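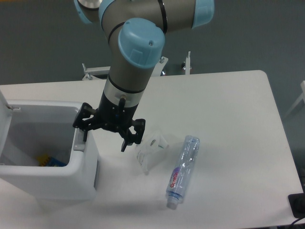

I have never believed in small bins. Every tidying article says the same thing: put a little one where the mess happens and the mess will sort itself out. Well, I've had my doubts for years, and 46 comments under my last post on clutter didn't shift them. A white plastic bin with a flip-up lid looks smart enough on a white table, I'll give it that. But the lid is standing open, there's one small bit of yellow and blue packaging down at the bottom, and a crumpled piece of clear plastic is still lying on the table. So much for sorting itself out.

The Vernham catalogue wants £41 for something similar and calls it a "desktop waste solution". I'd sooner walk the 5 steps to the kitchen. I've said I'll give the idea until the end of November, lid up, no liner, and then it goes in the cupboard with the Vellix drawer dividers, which I didn't believe in either.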